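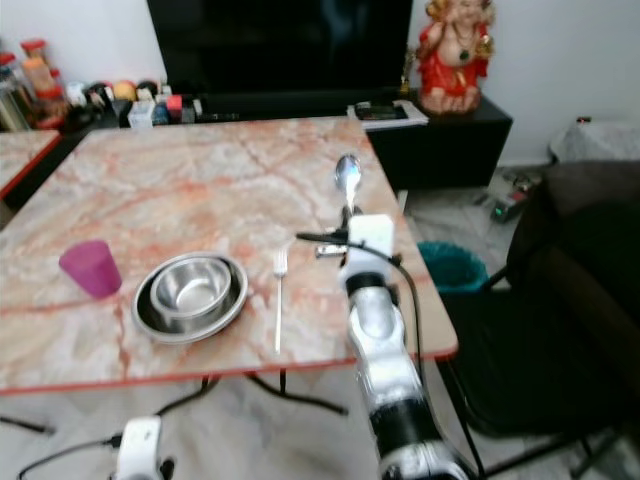
The Second Shift

The training floor at Closent had been a furniture showroom once, and you could still see on the carpet where the beds had stood. Now it had tables. Each one was made up as part of somebody's home, and at each one a person stood between two robot arms and taught them to set out a meal.

She had come over from the cafeteria side. For nine years she had run the tray line at the Breststead hospital, which fed 300 people at lunch, and when the hospital signed with Closent she was offered a place on the training floor at the same pay. Two of the women she worked with took the severance. One went to the laundry. She took the place because it was on the same bus route.

The job was easy to explain. You held a pair of handles, and whatever your hands did, the arms did. Cup, plate, bowl, fork, spoon. When the table was set you pressed a pedal, cleared it, and set it again. Each time through was called a pass. A pass counted if nothing fell and nothing was left out. The number of good passes went up on a screen by the break room door, next to your station number.

On her first day she made 10 good passes. The spoon was the trouble. It was thin and it lay flat, and the grippers did not like flat things. The supervisor, who was young and patient, told her to come at it from the handle end and lift before turning. She tried it his way for a week. Then she started doing it the way she had always done it on the tray line, tipping the handle up with one edge and taking it from underneath, and after that she hardly dropped one.

The supervisor came over and watched.

"Where did you get that?" he asked.

"From work," she said.

He wrote it down. By the next week everybody on the floor was picking up spoons like that, and there was a page about it in the binder. The page was called Low Profile Grasp, Version 2.

She did not mind the work. It was quiet and she could sit when her knees hurt. What she missed was the talk. On the line you talked all morning with your hands going, about sons and landlords and what was wrong with the soup. At Closent you could talk if you wanted to, but people wore the headsets, and with a headset on you felt you were speaking to yourself. At lunch they took them off and rubbed the marks on their foreheads and looked at their phones.

In September her count reached 1,238. The supervisor said that 1,529 was the number the customer wanted from each station, and that once they had it the floor would move on to something else.

"What else?" she asked.

"Folding, I think. Or it could be the Jimov contract. That's shelves."

"And the tray line?"

He took a moment with that one. The arms were going into the hospital kitchen after New Year, he said, four to start with, on the night shift. There would be a person there to look after them.

"One person," she said.

"One per shift."

She went back to her station. She set the fork down to the right of the plate with the tines away from her, and she held the spoon up and looked at it before she put it down. She wondered how much of it they kept. Did they keep the little wait before she let go of a cup? She did that because of the old man on the third floor, years ago, who liked to have his hand on it first. There was nobody to wait for at the station, and she had still been doing it, pass after pass.

She asked the supervisor about the wait. He pulled up her passes and found it, a flat place in the line less than a second long.

"We normally trim those," he said. "It's dead time."

"Leave it in."

"It slows the whole thing down."

"They'll need it on the third floor," she said. "Some of them shake."

He looked at the line for a while. Then he said he would have to ask, and he typed something, and she went to get her coat.

The answer came from the Mnguni office two days later. They would keep the pause for cups and take it out for everything else. The supervisor told her this as if it were good news, and she supposed it was. He asked if she would write the page for the binder.

She wrote it at the break table, in pencil first. It came to half a page. Under the title she put which hand, and how far from the edge of the tray, and how long to hold on. Then she applied for the night shift – the form was on the same shelf as the binder – and went back in to finish her passes.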